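---
license: internal, see Terms
task: sorting of mixed tableware
status: second release, August
---

# Pretent

Pretent is a set of recorded demonstrations of tableware sorting. It was collected by Sillum to train the Szabo sorting arm, which takes over part of the cutlery work in the dish room of the Kadetti staff restaurant. The set holds 1231 episodes. Each episode is one person clearing one layout of utensils from a table into bins, using two hand-held grippers.

The card covers the data and the change in work it supports. Both parts are read by the dish room staff as well as by the engineers, so terms are kept plain. Questions on the data go to Tyra Engebretsen. Questions on shifts and job content go to Henk Boersma.

## Background

The restaurant serves Western and East Asian dishes from the same counter. Knives, forks, spoons and chopsticks come back mixed. Before Szabo, one person per shift stood at the sorting table after the washer and did nothing else. At 1000 covers per lunch this took most of the afternoon, and it was the station with the most wrist complaints.

The arm sorts the clean utensils. People still load the washer, inspect, polish, and handle anything the arm sets aside. The sorting station no longer has a full-shift assignment on the roster.

## What is in an episode

An episode starts with utensils on a white cloth and the bins on the far side of the table. It ends when the operator says "done" or the time limit runs out. 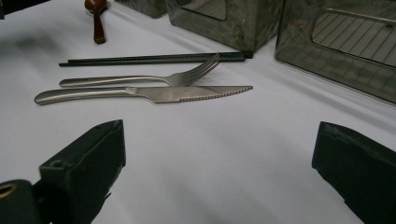
*Knife, fork and chopsticks on the cloth, bins behind. Gripper view.*

Streams stored per episode:

| Stream | Content |
|---|---|
| `grip_left`, `grip_right` | video from the camera on each gripper |
| `head` | video from head height, facing the table |
| `pose_left`, `pose_right` | tracked position and orientation |
| `width_left`, `width_right` | opening between the fingers |
| `events` | pick, place, drop, regrasp, done |

All streams share one clock. Audio is used to set the `done` event and is then deleted.

## Utensil classes

- `knife`
- `fork`
- `spoon_wood`
- `chopstick` (labeled one by one, with an optional `pair_id`)

Metal spoons are not in this release. They return from the washer in a separate rack and are counted by the cup station.

## Layouts

Operators were asked to lay the table the way the washer belt drops things, within reason. Early layouts were too tidy and were kept under the tag `tidy`. Later ones have more contact between pieces. 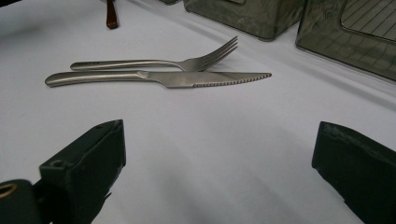
Picking order was left to the operator, and it varies a good deal between people. Staff with years at the sorting table tend to take whatever lies on its own first, then work on pieces that touch. Engineers who recorded episodes went left to right. The difference matters most where a fork and a serrated knife lie side by side with almost no gap between the handles, as a finger has to come down in a strip of cloth that is too narrow for it. Experienced staff push one handle aside with a closed gripper before picking. The event file marks this as `nudge`, added in the second release at the request of the dish room.

Knives are picked by the handle only. An episode with a pick on the blade is kept but carries `unsafe_pick: true` and should not be used for training.

## Collection

Recording took place away from the dish room, on a table set up for the purpose. Operators were dish room employees of Sillum plus members of the project team. Dish room employees recorded during paid hours, and the time was taken out of their normal shift, not added to it. Taking part was voluntary. Anyone who declined kept the same roster.

Both grippers are tracked, and both are wired. Operators reported that the cables pulled slightly on long reaches to the outer bins. A reach that was visibly slowed by a cable is tagged `cable_drag` where the annotator noticed it. The tag is incomplete.

Bins are of one type, translucent, with cut-out handles. They are placed in a row. Bin assignment is set per session and written to `session.json`; do not assume that a class always goes to the same position.
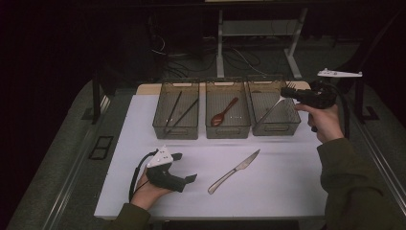 The assignment was changed between sessions on purpose. In the first release it was fixed, and the trained model learned to reach for a position and ignored the contents of the bin. When the night crew at Kadetti swapped two bins, the arm went on placing forks where the spoons now were, and the morning shift had to sort both bins again by hand. That incident is the reason for the second release.

## Splits

- `train`: 1000 episodes
- `val`: 200 episodes
- `hold`: the remaining episodes, all recorded by operators who appear in neither of the other splits

Do not tune on `hold`. It is used for the acceptance check that the dish room signs off on.

## Effect on the work

The following was agreed before the arm was switched on and is repeated in this file so that it travels with the data.

1. The person on shift can stop the arm at any time without giving a reason. Stops are logged by time only, never by name.
2. Pieces the arm sets aside go to a tray at waist height. The first tray position was too low and has been moved.
3. Episodes are not used to rate anyone's speed. Operator IDs are random and the key was destroyed after the splits were made.
4. Hours freed at the sorting table went to inspection and to the prep kitchen. Two employees asked for training on the arm and now do the daily check before the 6 a.m. start.

Reported drawbacks: the dish room is louder, the inspection bench is more tiring on the eyes than expected, and the pace of the arm sets the pace of the bench. The last point is open. Henk Boersma is testing a buffer tray between the two.

## Known limits

- White cloth only. The real belt is gray and wet.
- Brushed steel and dark chopsticks only. Light wooden chopsticks have not been tested.
- The head view loses small pieces behind the operator's hands. Use the gripper views for labels.
- Shadows from the hands and tools fall across the cloth in many episodes and were mistaken for chopsticks by the first detector.
- Chopstick pairs are often splayed. `pair_id` was assigned by eye and is unreliable when more than one pair is present.
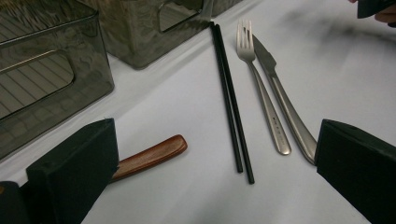 *Chopsticks, fork and knife between the open fingers; wooden handle at lower left.*

## Terms

For use inside Sillum and by the Szabo integration team. No copies outside these two groups without written consent from the dish room representative. Faces are removed from the head stream. Hands and sleeves are not, and operators were told so before signing.

## Changes since first release

- added `nudge` and `cable_drag`
- bin assignment varied between sessions
- `unsafe_pick` checked again on all knife episodes
- removed episodes with a frozen clock on the right gripper
- fixed swapped `width_left` and `width_right` in the `tidy` sessions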